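Home | Local | Schools | Business | Sports | Obits

Robot lab opens its doors, and its simulator, for an afternoon

Filed under: Business & Tech, Around Town

Rullason let the public in for its February open day, and the big draw was a gripper on a screen. Visitors lined up to watch the company's simulated robot work at a simulated table, and a few got to take a turn at the controls.

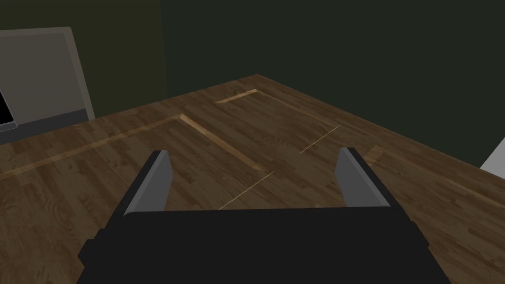

PRURKLEY, February — Standing room only by 2 p.m. at the Rullason shop on Panasiuk Street, where staff had the simulator up on the wall all afternoon. Computer-made table, computer-made gripper, fingers wide open over the wood. Kids up front, parents behind, coats everywhere.

The software is called Usau. It lets an arm practice in a made-up room before anyone bolts down a real one.

"You can drop things in there all day and the floor stays clean," said Orest Yurchenko, who ran the demo. He told the crowd the team had put 4000 practice runs through Usau since the fall. Each one gets saved, good or bad.

Tülin Canpolat took the questions. Most were on jobs. She said the company has 40 people on staff and plans to hire for the spring, mainly on the software side. Someone asked if the wood grain matters. It does — the camera view changes with the tabletop, she said, so they swap the surfaces a lot.

Then the ball task. Dark wood, a small blue ball, the gripper lined up in front with its fingers apart. Yurchenko said a dark ball on a dark table is one of the harder setups and he picked it on purpose.
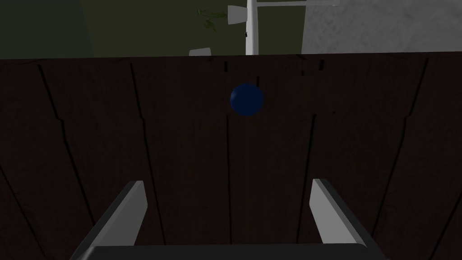
The blue ball setup in Usau, from the Rullason open day.

Visitors who wanted to drive got two minutes each on a hand controler. The line went out the door and was cut at 4.

Canpolat said a second open day is likley before summer, no date yet. School groups can call the front desk.

Comments (3)

millpond_dave: Stood in line 40 min, got my two minutes. Harder than my grandson made it look

K. Reyes: Is there parking in back? We circled the block and gave up

tansy1666: More of these please. Wish the sound had been louder, couldnt hear the answers on hiring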